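Search this site
Enter keywords
Go

Tranbridge street map goes live, benches included

Last updated: 2022-01-25

Print this page | E-mail this page

Residents of Tranbridge can now tell the city exactly where the sidewalk ends. A public map called Cosarora opened this week on the planning department's website, and it already holds 1,651 comments, most of them left during the trial by people who walk to work and have had time to think about it.

The idea is simple enough. Click on a street, type what is wrong with it or what you would like to see there, and attach a photo if you have one. Comments appear on the map within a day, once a planner has checked them for phone numbers and language. Planners say they will read every entry before drafting the new neighborhood plan, a promise that was made before the comments on parking came in.

Cosarora was built by the urban studies group at the Bühler Institute, which spent two years testing it in the Stondusus district. The group picked Stondusus for its mix of old housing, small workshops and a bus station that three separate plans have promised to move. It has not moved. It does, however, have more pins on it than any other spot on the map.

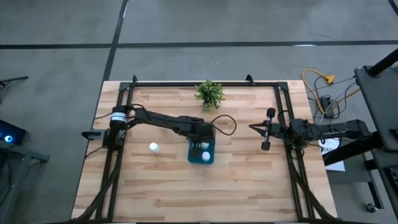

The trial also turned up things the planners' own surveys had missed. Twenty-seven benches were reported that do not appear in city records, along with a footpath behind the market that residents have used for decades and the city had listed as a hedge. Both the benches and the footpath have since been added to the official base map. The hedge has been removed, on paper.

Reaching people who would never open a planning website was harder. The group held 21 evening sessions in libraries and school halls, with printed maps and stickers for anyone who preferred them. The stickers were popular enough that some streets could no longer be read, and those sheets had to be typed in by hand.

The map stays open for comments until the end of March. A summary will go to the city council after that, together with the full list of entries, which members are encouraged to read. Paper forms are available at the library front desk, where the pens are on strings.

Print this page | E-mail this page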